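Progress report to the Nusten Fund
Kitchen Handling Project, equipment planning phase
Prepared by Edem Quaye
2018-07-19

Dear friends at the Fund,

Thank you again for your patience over the spring. I know the last report, back in March, left you with more questions than answers on the equipment side, and I have tried to do better this time. We are now close to a buying decision, and I would like you to see how we got here before the order goes out.

As you will remember, the original budget had us purchasing an arm and gripper right at the start and learning on the job. We asked your permission to hold that money back and do the early work in simulation, and I am very glad you said yes. The team has now run 110 simulated trials across 3 kitchen layouts, with ordinary groceries set out on the counter. It has been slow going in places (the lighting and surfaces took much longer to set up than I had promised you), but the questions we are putting to suppliers are far better ones than we would have asked a year ago.
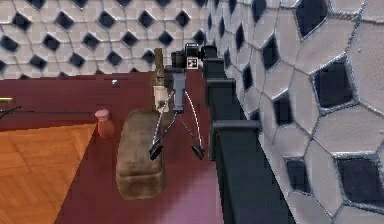

Simulated kitchen layout with the gripper open above the tabletop, a loaf of bread at its left fingertip.

Bread has been our most useful teacher. A loaf is wide, soft and easy to crush, and it made us look hard at how far the fingers open and how gently they can be told to close. Bottles raised a different worry, mostly about reach and about knocking over whatever stands next to them. Both points are now written into our requirements, and I am happy to send the full list to anyone who would enjoy reading it.

We have quotes from two suppliers, Cleser and Zalano. Cleser's is the lower of the two, but it leaves out the spare fingertips and the wrist mount, and once those are added the difference nearly disappears. Zalano includes both, along with a longer service period, and their people have been very kind about answering our many emails. I am leaning toward Zalano, though I would like one more conversation with each before we commit.

On the money itself, holding off on the purchase has left more than $4000 unspent on the equipment line. With your agreement, I would like to move it to a second set of fingers and to the bench we call Yurt, which still needs a proper guard rail and an emergency stop - neither was in the first budget, and both should have been.

If you are comfortable with this change, a short note back is all I need, and I will place the order once it arrives. Delivery would follow in 2 months by either supplier's estimate, and the simulated trials will carry on in the meantime.

With warm thanks,
Edem Quaye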